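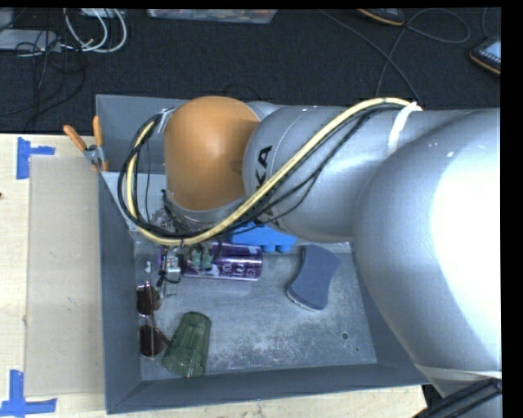
4.2 Planning with the hose in the loop

The planner described in Section 4.1 treats the arm as a chain of rigid links and the bin as a set of planes. This is enough to keep the links off the bin walls, but it leaves out the hose and the cables that run along the forearm and around the wrist. In early trials the hose caused two kinds of trouble. First, it blocked the fixed camera at the moment when the scene estimate was being refreshed, so that parts of the hose were passed on as objects. Second, it pressed against the bin rim when the last joint was turned far from its rest angle, which raised the measured wrist torque and tripped the contact monitor. We handle both in software. The hose routing was left as it was for all the experiments in this paper.

Figure 4 shows the workspace during an approach. The arm comes in from the right, and the hose drops below the orange wrist cover and turns up again in a wide loop on the left of the wrist. The purple can lies on its side directly under the gripper, which hides its left portion. The upper right area of the bin is hidden by the arm, and of the blue object only the lower part is in view. A view like this is poor input for an object detector that expects a clear bin, and the system must not throw away what it knew before the arm moved in.

Figure 4. Approach over the grey bin, fixed camera. The sunglasses and the green tumbler on the left of the bin floor are clear of the arm. The can and the blue object are partly covered and keep their stored estimates under the rule in Section 4.2.2.

4.2.1 Hose model

We model the hose together with its cables as a chain of spheres hung between two anchor points, one on the forearm and one on the wrist. The sphere centers lie on a curve of fixed length whose shape depends on the last two joint angles only. We did not simulate the hose dynamics. At the speeds used over the bin the hose follows the wrist closely enough that a static shape with a margin will do, and a dynamic model would have to be tuned again each time the ties were moved.

The shape table was built by stepping the last two joints through their range and recording a depth image at each step, with the bin taken off the table. We recorded 274 configurations. For each one, the points left over after subtracting the rendered arm were assigned to the hose, and the curve was fitted to them by least squares. Configurations between the recorded ones are filled in by linear interpolation of the curve parameters. The sphere radius is set from the largest fit error in the neighborhood of the query, so the model is fat where it is uncertain and thin where it is well known. This was simpler than a single global margin and gave back a good deal of usable space near the bin walls.

The chain is handed to Kastitz, our motion planner, as extra collision geometry attached to the wrist. Contact between the spheres and the forearm is ignored. Contact with the bin rim or with anything clamped to it is not allowed. The spring clamp at the upper left corner is entered as a fixed box that encloses the grips, as are the fixtures outside the camera view. Contact with objects inside the bin is allowed at a cost that grows with depth of overlap – a hard constraint here made many grasps near the left wall impossible to plan, although the hose can brush a light object with no harm to the grasp.

4.2.2 Updating the scene under occlusion

The perception module, Atness, keeps a list of object hypotheses. Each has a mask, a coarse shape, a pose with covariance, and the time of the last clear view. When a new image arrives, the arm and the hose chain are rendered into the camera at the joint state that matches the image time stamp, and every pixel they cover is marked unknown. Unknown pixels carry no evidence either way. A hypothesis whose mask falls mostly on unknown pixels keeps its pose, and its covariance grows slowly with time. A hypothesis that falls mostly on known pixels is matched and updated in the usual manner, and it is dropped if the known pixels show the bin floor where the object should be.

The partly covered case needs more care. If only one end of a long object can be seen, a new fit to the visible part tends to pull the center toward that end. A can on its side is a typical case. We therefore hold the stored shape fixed and solve only for a rigid motion, using the visible boundary pixels and leaving out those that touch the unknown region. If the solution moves the object by less than the stored uncertainty, it is discarded and the old pose is kept. Without this test the estimate drifted during slow approaches, and the gripper followed it.

Two properties of the bin floor had to be dealt with in the same module. It is scuffed metal, with whitish scratches that are densest in the lower center, and a detector working on color edges alone reported thin objects there. It also has a small round hole with a smaller dark dot beside it. Both are handled by a background image of the bin, registered to the bin corners before each run. Reflections on the floor change with the arm position and are not covered by the background image, so any new hypothesis that first appears while the arm is in view must persist after the arm has left before it can be grasped.

4.2.3 Choosing when to look again

Moving the arm out of view for every refresh is safe but slow. Edness, the task layer, decides before each grasp whether a clear view is needed. It takes the target hypothesis, samples poses from its covariance, and evaluates the chosen grasp on each sample. If the share of samples with a valid grasp is above a threshold, the approach goes on with the stored estimate. Otherwise the arm retracts to a fixed pose outside the camera view and a new image is taken.

The threshold was set on a log of 787 grasp attempts collected by Thongchai Ruangrit on the same cell, with the always-retract policy active and the occluded images stored but not used. Replaying the log lets us ask what Edness would have done at each approach, and how far its stored estimate would have been from the clear view that followed. We used 2000 pose samples per decision in the replay. Smaller sets gave the same decision for isolated objects but were unstable for objects leaning on a wall, where the valid region is narrow and a few samples can tip the result.

Transparent objects are a weak point of the procedure. For the translucent green tumbler the depth image is mostly empty and the pose comes from the mask outline, which does not fix the tilt well. The covariance should be wide in such cases, yet the outline fit reports a narrow one. We add a constant term to the covariance of any object whose mask has little valid depth under it. The term was chosen by hand. Thin-framed objects such as sunglasses have a related problem, since depth is returned on parts of the frame and missing on the lenses, and they are treated the same way.

4.2.4 Implementation notes

The hose table, the renderer and the scene update run in one process so that the joint state and the image share a clock. An earlier version sent the rendered mask over the message bus, and the delay was long enough during fast moves for a strip of hose to fall outside the mask. Corey Ashby rewrote the renderer to work from a short buffer of joint states, picking the two that bracket the exposure and rendering the union of both. The union mask is slightly larger than needed – this costs a few known pixels along the hose and removes the strip.

The table must be recorded again if the hose slips in its ties. We detect this with a check at start-up, in which the arm visits a small set of stored configurations and the residual between the model and the depth image is compared with its value at recording time. The check reports only that the table is stale. It does not try to correct it, and a run is refused until a new table has been recorded. All results in Section 5 use the table dated 20/02/2021.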